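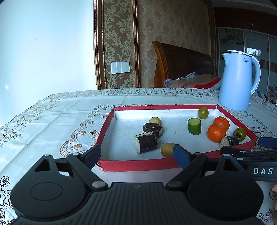 Snack swap is back for August and we are short on trays, short on hands and very long on grapes. If you missed the first one, everyone brings one thing, cut or whole, it goes on the trays by the door and people help themselves before the talks start. Keep it mixed please. A green grape, a little round yellow fruit and an upright chunk of something green on the same shallow tray with the red sides is exactly the spirit of it. A full bowl of one thing just sits there, we learned that with the melons. Small pieces, different pieces, spread out so folks can get at them without a pile-up.

Where and when. Same room as last time, the long one behind the Pomari office, side entrance. Doors at 5, trays out by 6. If you are bringing something that needs cutting get there early, there is one good knife and a line for it. The second knife is the one with the wobbly handle and I would leave it alone.

What to bring

Sign-up sheet is on the corkboard by the stairs. Put your name AND what it is. "Fruit" does not help me. Last month we had three people write fruit and all of them meant grapes.

Still wanted: anything crunchy, anything sour, something for the people who don't like sweet. Cucumber, radish, celery, jicama if you can find a decent one. Zucchini raw is fine if it's young and you cut it thick, thin slices go limp before the first speaker sits down. Longans and lychees very welcome, leave the peel on, put a cup next to them for shells and pits. Please please a cup. I was picking pits out of the carpet for days.

Sugarcane: Nghĩa Phùng has offered to do a short demo on how to cut it, peel it and (more to the point) how to eat it. You chew, you don't swallow the fiber. There will be paper towels. He says buy it heavy for its size, with cut ends that smell clean and not like wine, and do not try to go through it with a bread knife. Short lengths only, finger size or less. He's also bringing a proper cleaver and it goes home with him in the same bag it came in, hands off.

Not wanted: watermelon (no room, drips), anything with nuts in it, durian. I know. We voted.

Labels

Damir Perić is doing the labels again. Write what it is in plain words, who brought it, and if it has been peeled, dipped, salted or soaked in anything. Lemon juice counts. Chili salt definately counts. Card and markers will be at the end of the table nearest the window. If you already know what you're bringing you can email Damir ahead and he'll print it big enough to read, which his handwriting is not, sorry Damir.

Trays and washing up

Rinse your fruit at home. The sink in the back room is slow and the tap sprays sideways if you open it past half. Trays get wiped before anything goes on them, dry cloth after, or the cut pieces slide into one corner and sit in a puddle.

At the end take your leftovers with you or tip them in the green bin outside, not the gray one, the gray one isn't emptied till the following week and August is August. We had flies. Brutus gets no grapes, no matter how he looks at you. Grapes are bad for dogs, really bad, so anything dropped on the floor gets picked up right away. Apple slices without seeds are ok, two at most, he has a weight appointment coming.

If you own a shallow tray with a rim and can spare it for the evening, write your name on tape on the bottom. Flat plates are no good, round stuff rolls straight off. Two of the Larkus trays never came back from the spring picnic so check your car trunk, check your garage, I'm not mad, I just want them.

Money

Tin took in $123 last time, thank you. That covers napkins, toothpicks, the new cutting board and most of the coffee. The big fund for fixing the back room sink is at $1,627 and the plumber's quote is more than that so the tin will be out again. Coins are fine. Somebody put in a bus token, please come get it.

Kids

Kids' table is back, lower table, own tray. Round things get cut lengthwise for the little ones. Grapes, longans, cherry tomatoes, all of it, in quarters for under five. Parents of small people please check the tray yourselves as well. No toothpicks on that table and no sugarcane either, the fiber is too much for them. Guessing game again if there's time: eyes closed, one piece, say what it is. The adults were terrible at this last time and several asked for another go.

Still need: one person on coffee, two on wipe-down, someone tall for the banner. The Ghasemi family are lending the folding tables and need them back the same night, so don't leave your bags on them when we start clearing. If you can stay twenty minutes at the end that's the most useful thing you can do, more useful than a second bag of grapes.

Parking as usual on the far side of the building. Not in front of the loading door!! The van needs to get out at 7 and the driver was very patient last time and I don't want to test it.

Replies by email or on the sheet. Recipe page is next issue, I ran out of room, pickled radish people I have not forgoten you.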